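Home Products Newsroom Careers Contact

We use cookies to remember your settings and to see which pages people read. Accept Decline Cookie settings

FOR IMMEDIATE RELEASE

Clorbridge puts robot arms to work on panel handling at its Platska plant, with every job on the line kept

PLATSKA – Clorbridge, a maker of wooden shelving and storage furniture, has finished the first stage of a project that hands the most repetitive lifting at its Platska plant to robot arms. The plant employs 238 people. All of them are staying, and many of those who used to spend their shifts at the sanding and edging stations have already moved into new work that they helped to plan.

The new equipment went live in March after a long winter of trials. There are 2 robot cells on the main line, one feeding boards into the edge sander and one taking them out again. Before that, the feeding was done by hand. On a busy shift the crew could move 1,756 boards between them, most of it at waist height with a twist to the left, and the plant's own injury log showed where that led: sore wrists, sore shoulders, and people asking to be moved off the station before their rotation was up.

"We're thrilled with how this has gone," the company said. "Our line crews know wood. They can tell by running a thumb along an edge whether a board will take a finish well. We want them using that knowledge for more of the day, and the arms give them the time to do it."

The cells were set up by McIver, an integration firm that works mainly with small and mid-sized woodworking shops. McIver's team spent its first weeks at Platska on the floor with a notebook, watching how experienced operators pick up a board, where they put their hands, and what they do when one comes through bowed or with a loose knot. Plenty of what they saw went straight into the way the arms move. The slow tilt before a board is set down, for example, comes from a habit the night shift has had for years. 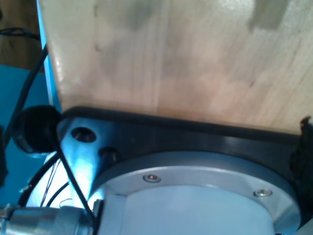
Getting the handling right took patience. Solid wood varies from piece to piece, and an arm that treats every board the same will sooner or later mark one or drop one. The crews ran trial batches with offcuts all through January, changed the grip settings again and again, and kept a running list of faults on a whiteboard next to the cell. Operators could stop a trial whenever they liked, and they did so often. McIver says that list was the most useful document in the whole project, and a typed copy now goes to each new trainee.

Training has been the other big piece. So far 70 employees have taken the in-house course, which covers starting and stopping a cell safely, changing over to a new board size, checking bolts and cables at the start of a shift, and basic fault finding. The course is held during paid hours. No previous experience with machines of this kind is needed, and several people who signed up with some doubts are now teaching parts of it to their coworkers – a result that has delighted everyone involved.

For daily scheduling, the plant uses Grivideo, a screen-based work board that shows which cell is running which batch and who is looking after it. Short clips recorded by the operators themselves can be attached to a task, so someone changing over a cell for the first time can watch how a coworker did it on the same equipment. Grivideo clips are made for teaching only. The plant and its employees agreed in writing before the start that they would not be used to time people or compare them.

Some things are still being worked out. The floor is louder at one end than it was, and sound panels are on order. The break schedule had to be redrawn, as the old one was built around the hand-feeding rotation, and the first version left the finishing room short in the early afternoon. A second version has been in use since April and is holding up well. Very thin panels are still fed by hand, and will be until the crews are happy with how the arms treat them.

Work at the finishing end has grown in the meantime. Clorbridge has added grading positions, a repair bench for boards that would once have gone to scrap, and a small group that looks after the cells between McIver's service visits. All of these jobs were offered first to people from the sanding and edging stations, at the same pay or better.

The next stage, planned for the fall, will look at stacking and strapping. Line crews are already meeting to decide which tasks they would like to hand over and which they want to keep.

About Clorbridge
Clorbridge makes wooden shelving, cabinets and storage furniture for homes, schools and offices. Its main plant is in Platska.

Media inquiries: please use the contact form in our newsroom.

Get our news by email. Enter your address to subscribe. You can unsubscribe at any time.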